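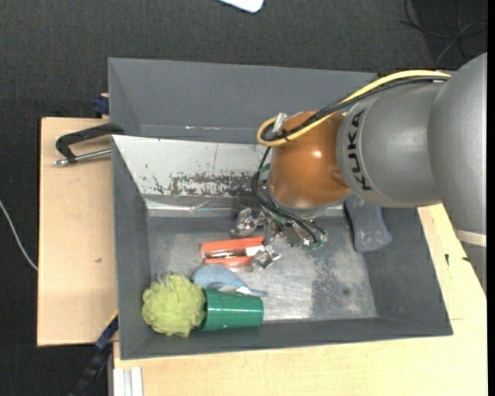 Evening assistant, Plirimley Tool Library

Part-time, 6 hours a week, fixed term to the end of August with a chance of renewal

Plirimley Tool Library lends hand tools, garden tools and small electrical items to people who live in the town. Members pay what they can afford. We had 3,959 loans last year and need another pair of hands at the counter.

You would work two evenings a week, 5pm to 8pm, alongside Mesfin Kumsa, who runs the workshop.

The work
Checking items out and in on the computer
Cleaning and oiling returned tools and putting them back on the racks
Setting aside anything damaged for Mesfin to look at
Taking phone bookings and chasing late returns
Signing up new members

What we are looking for
You should be comfortable talking to the public and able to lift a petrol mower with help. Basic knowledge of household tools is useful. Training on the loans system is given in your first week. You do not need to be able to repair anything, though you can learn if you want to.

Pay is monthly, at the same hourly rate as our daytime staff. Staff borrow for free. The building is on Gil Street, next to the bus stop, and has step-free access at the side door. The toilet is up one flight of stairs.

To apply, send a letter of no more than 200 words and the name of one referee to Orsolya Vincze at the library, or hand it in at the counter. We don't need a CV. Interviews take half an hour and will be with Orsolya and Mi-kyung Pyo. We pay local travel costs for anyone we interview.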